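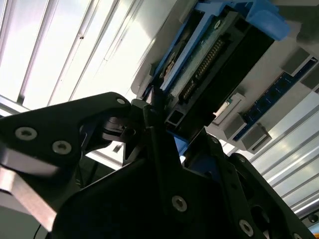
Figure 8.1 A gripper holding a blue-and-black electronic module.

January
By Lacey Hartley

Chapter 8
Blood Tests and Biopsy in Coeliac Disease

8.1 The order of testing

Coeliac disease is an immune reaction to gluten in people who carry certain inherited risk genes. It damages the lining of the small bowel. Symptoms vary widely: some patients have diarrhoea and weight loss, others have only tiredness, mouth ulcers or low iron, and a number have no complaint at all. Symptoms alone are therefore a poor basis for diagnosis.

The first test in most adults is a blood test for IgA antibodies against tissue transglutaminase (tTG-IgA). Total IgA should be measured in the same sample or shortly afterwards. A patient who makes little or no IgA may have a negative tTG-IgA result whether or not the bowel is damaged, and an IgG-based test is then needed.

All of these tests depend on gluten in the diet. Antibody levels fall once gluten is removed, and the bowel lining may begin to heal. A patient who has already changed diet can be asked to return to gluten before testing, but many find this hard to tolerate and some refuse. The request form should state what the patient is eating at the time.

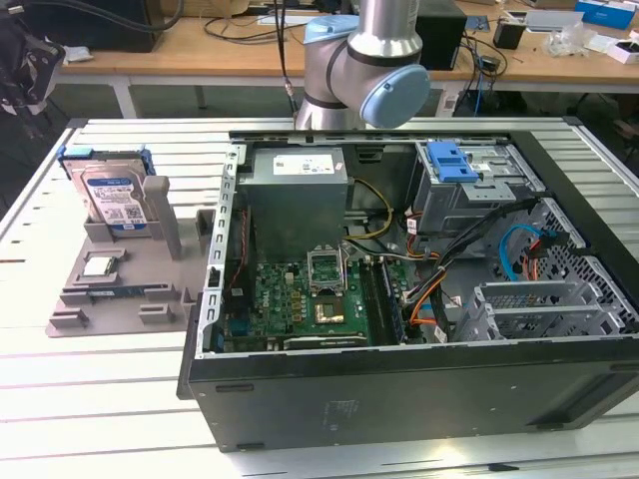
One reader of the draft objected that diet is rarely recorded on request forms in general practice, and that a laboratory has no means of recovering the information once the sample has arrived. The objection is a fair one. A short comment on the report, stating that a negative result is reliable only if gluten is being eaten, goes part of the way towards meeting it.

8.2 Reading the antibody result

Results are reported in units set by the maker of each kit. A value of 23 on one method cannot be compared directly with 23 on another, and a patient followed over several years should be tested by the same method where possible. It is more useful to express the result as a multiple of the upper limit of normal for that kit.

The Cronin audit, used in the worked problems for this chapter, collected 3,033 adult samples from clinics in Irnum and Rutov. Two methods were in use. Of the samples close to the cut-off, 200 were tested again by the second method, and eight changed category from negative to positive. The Stenix laboratory, which ran the repeats, stored each sample under the same conditions.

Weak positive results need particular care. They may reflect early disease, a reduced gluten intake, or another condition such as liver disease or type 1 diabetes.

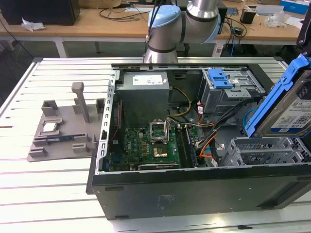

It was put to us at review that weak positives should always go straight to biopsy. We do not go so far. A repeat sample on a known gluten intake is a reasonable step in a patient who is well, provided that a date for it is set.

Genetic testing has a narrower use. Absence of the HLA-DQ2 and HLA-DQ8 types makes the disease very unlikely. Their presence proves little, as many healthy people carry them.

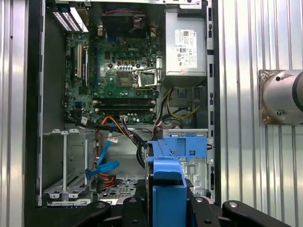
8.3 Taking and preparing the biopsy

Damage to the duodenum can be patchy, so several samples are taken, including at least one from the first part. Each piece should be laid flat before fixing. Poorly aligned tissue is cut at a slant, and the villi then look shorter than they are.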